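How to Label and Tame the Cables Behind Your Desk

Updated 2nd April
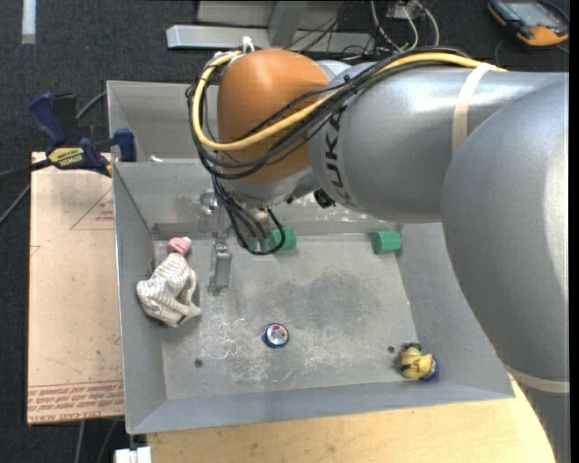
Cables held to a robot arm with straps and a tie.

I put off sorting the cables behind my desk for most of a decade. They had formed a kind of nest by then, and I had come to respect it. Then I unplugged the router in the middle of my wife's job interview while hunting for the lamp cord, and a free afternoon was found for me.

You will need:

Hook-and-loop straps, the reusable kind
A few small zip ties
Masking tape and a pen that doesn't smear
A power strip with a mounting slot on the back
A flashlight
Snacks

Step 1. Shut everything down
Save your work, turn off the computer, and switch off the strip. Warn the household. Say the word "internet" out loud so there can be no dispute later.

Step 2. Label before you pull
Fold a piece of masking tape around each cord, close to the plug, and write what it runs. Do the other end too. "Black one" is a poor label. I know this from having written it on four of them.

Step 3. Take it all out
Unplug everything and lay it on the floor. You'll find orphans. Mine included a charger for a Nuvia phone I gave away in August and a printer cable for a printer I don't remember owning. Put these in a box and write the date you'll throw the box out. You won't throw it out, but the box at least lives in the closet.

Step 4. Mount the strip
Screw it to the underside of the desk, toward the back, with the switch where your hand can find it. Check the length of your screws against the thickness of the desktop first. My old Arcombe desk has a little steel tip poking up near the mouse, and I have learned to mouse around it.

Step 5. Bundle by where things go
Cords that travel together get strapped together. Put a strap every 9 inches or so along the run and leave the last stretch free so the plug can reach. Keep power and speaker wires apart if your speakers buzz. Go easy on zip ties. They're fine for a bundle that will never change, and every bundle changes the day after you tighten one.

Step 6. Leave slack where things move
If you have a standing desk, raise it all the way before you strap anything down. Amirul Yusof, who read a draft of this page, skipped that part and lifted his monitor clean off its stand. Let the cords hang in a loose loop between the desk and the wall, then run the desk up and down twice while you watch.

Step 7. Plug in and test
One device at a time, starting with the router, for the sake of the marriage.

Cost: I spent 23 dollars, mostly on straps. A pack of 200 was cheaper per strap than a pack of ten, so if anyone needs a strap, please write.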